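Plenemby Water Saving Program, progress report, October

Sorry for the short one, quarter closed faster than we did. Main points first.

Sign-ups at 1,374 households, up 309 since last report. Most came off the flyer in the water bill, hardly any from the website. Aerator kits going out weekly again now that the Tarnex order finally showed up. Leak visits slower than planned. Down one plumber most of September.

Kitchens are still where people say they want help. Toilets are where the water goes. We keep pushing both.
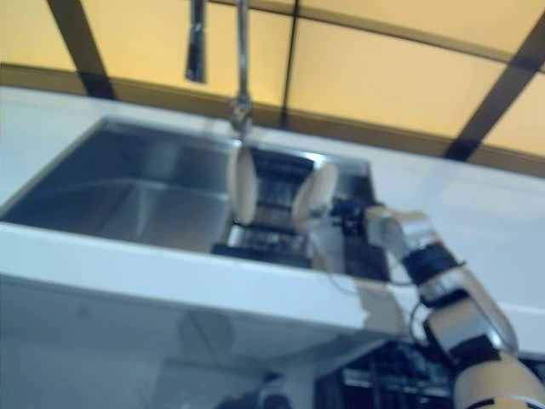 Kitchen sink with pull-down sprayer.

Spending

Under budget on parts, over on mileage. The Plodside side of town is a long drive and we were sending two vans when one would of done it. Fixed now, routes get grouped by street. Ševčík invoice for the meter loggers is paid, the second one is in dispute (they billed us for 47 units, we got fewer). Will update when they reply.

Loggers that are in are working fine. Night readings come in clean, and they've flagged a couple of slow toilet leaks already. 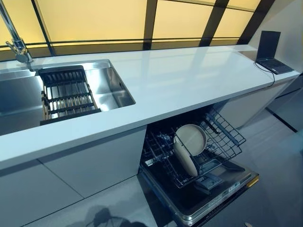 Next quarter

Finish the Plodside visits. Get the Spanish flyer printed, text is done, waiting on a proof. Renters: need landlord sign-off before we touch anything, and the form is too long, so cutting it to one page. School talks pushed to spring, no staff time.

One thing from your last email, answered below so its on file.

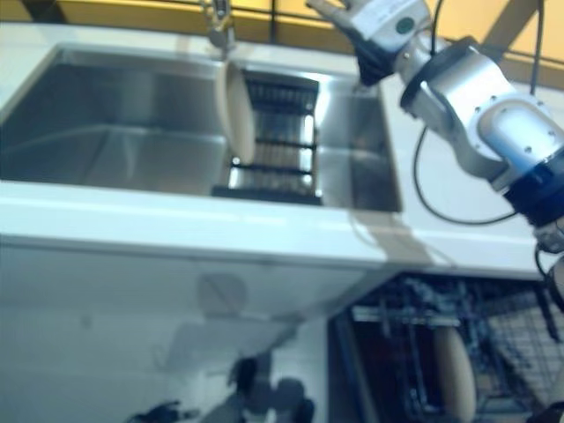 Can the leftover parts money be moved to mileage?
Only with your written okay, so please send it before we close the books in December.

Full spreadsheet to follow, still waiting on the van recipts.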